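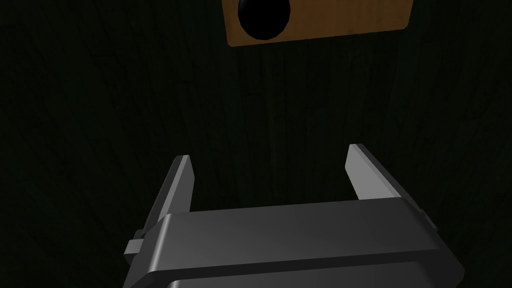

So how long should you let bread dough rise? Until it's puffy and holds a dent when you poke it, and in my kitchen in January that took 11 hours.

OK, that's my opener. Wait for the groan from anyone who has a recipe card that says "one hour." Then say hi, thank Finlay Lindsay for asking me, and remind people the handout is by the coffee.

Who I am, quickly. I bake at home in Faltcombe. I've never worked in a bakery, unless you count the summer I spent washing pans at one in Flikstead (I don't, but my mother does). I started because the good rye place closed and I was mad about it.

Main thing I want people to take home: watch the dough and go easy on the clock. Say it slowly. Say it again after the break.

Temperature part. My old house in Simerside had a kitchen you could hang meat in. Same flour, same yeast, same bowl, and a loaf that was ready by lunch in summer wasn't ready by bedtime in winter. I thought my yeast was dead! I threw out 3 jars of it. Pause here and let people feel bad for me.

What I do now: in cold weather I use slightly warm water and put the bowl in the oven with only the light on. Mention checking the oven before preheating. I melted a plastic lid that way and the smell was in the curtains until spring.

Salt. Don't skip it, don't guess it. My big batch takes 1075 grams of flour, and I weigh the salt every single time on the little scale. If someone asks about cups, be nice. Cups are fine for pancakes.

Pass the two doughs around now. Bowl with the blue towel is underproofed, bowl with the white towel is ready. Get people to poke both. Flour your finger first, press in to the first knuckle, let go. The underproofed one springs right back. The ready one comes back slowly and leaves a little dimple. (Bring wet wipes this time.) 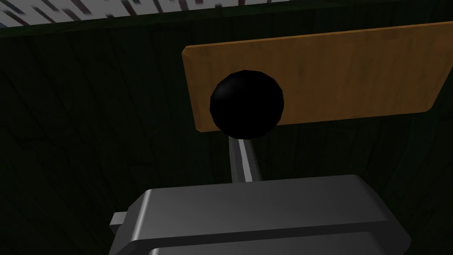 Can you save dough that's gone too far? Most of the time you can, by knocking it back, shaping it again and giving it a shorter second rise, though it won't get as tall.

And if it's really soupy, make flatbread. Oil the pan, push the dough out to the corners, lots of salt and rosemary. I've served that to company and taken the compliments.

Ivars Luik story goes here if there's time. He left a bowl on top of his fridge over a long weekend, came home, and it had pushed the plate off and was heading down the door. He baked it anyway. Sour as anything, and his kids ate the whole loaf with butter. If we're running late, skip to the crust part.

Crust: steam for the first stretch, then let it out. A lidded pot does it for you. Take the lid off for the last part and go darker than you think. Pale bread tastes like nothing.

Cooling. I know, I know. Leave it alone, the middle is still setting up. I last maybe ten minutes myself.

Questions. Essien people will ask about their water, it comes up every year. Tell them to try one loaf with bottled and one with tap and see if they taste a difference. Starter jars are under the table, 2 per family, and I want the lids back.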